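**Table clearing and setting sessions – participants wanted**

Ondieki is looking for adults to take part in a study of how people set and clear a small table. Sessions run through February at our rooms in Turkdale, on the second floor of the Lident building. You do not need any experience, and there is no test to pass.

## What you will do

Each session lasts 160 minutes, including two breaks. You work alone at a table with a set of dishes and food items. A coordinator reads out short requests, such as putting the fruit in a bowl or moving the bottle off the plate. You carry them out at your own pace, then put things back for the next round.

Some rounds use only a few items. Others have more on the table, and you decide what to move first. We also ask you to fill in a short form after each round – a few words are enough.

## Who can apply

- You are 18 or older.
- You can stand or sit at a table for most of the session.
- You can read and follow short written instructions in English.
- You have not taken part in the Motow kitchen study.

Left-handed people are especially welcome. We have had few so far.

## The table and the items

The tabletop is white. A typical layout has a large oval gray plate, pale green and blue bowls, a ketchup bottle, a small tomato, a peeled banana and other fruit. Nothing on the table is to be eaten, so please have a meal before you come.

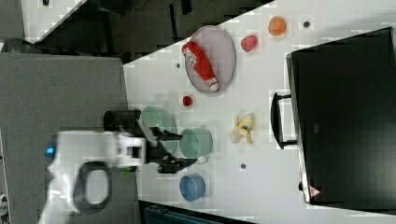 ## Pay and hours

You are paid $100 per session. Most people do one or two, and the limit is three. Anyone who finishes all three gets an extra $20, for a total of $320. Payment is by check or bank transfer at the end of the month.

Sessions start at 9 a.m. and 1 p.m. Street parking is free, and the elevator is to the left of the main entrance.

## How to apply

Leave your name, a phone number and the times that suit you at the Ondieki front desk, or use the sign-up form on our website. We reply to everyone, usually within a week.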